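Ticket 363 – Skalport quake alerts, duplicate events
Opened by: Bushra Usmani
Status: open

The feed logged 12 tremors near Vivdale overnight. I doubt it. Three share the same depth and the same origin time to the second, so I'd call those one quake counted three times.

Wajid restarted the importer at 6:40 a.m. and says it's fixed. One clean hour proves very little – we heard the same in October.
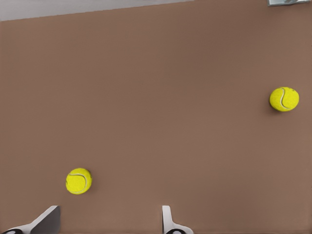
Over 2,000 subscribers got the extra texts. Ehsan blames the Bukhari station clock, but I haven't seen a log that backs him up. Danish, please send the raw picks before anyone closes this again.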